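Automatización doméstica: ordenar libros sigue siendo lento

Dorottya Sipos y Levente Bakos han repetido en Zomen la prueba de la estantería: dos brazos, un tablero y varios libros que deben acabar en un estante de dos baldas. De 245 intentos, más de 12 terminaron con el libro mal apoyado.

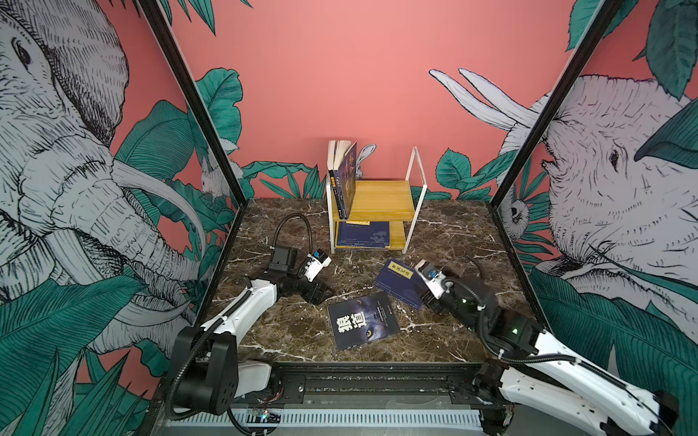

Boletín n.º 8 – pág. 12

El agarre de tapas finas sobre superficie lisa es el paso crítico, sobre todo con ejemplares superpuestos. Colocar un libro de pie exige además controlar la inclinación al soltarlo – ahí se concentran los fallos. Para uso en viviendas, Sipos considera que aún falta fiabilidad. La próxima serie, de 600 intentos, empieza en octubre.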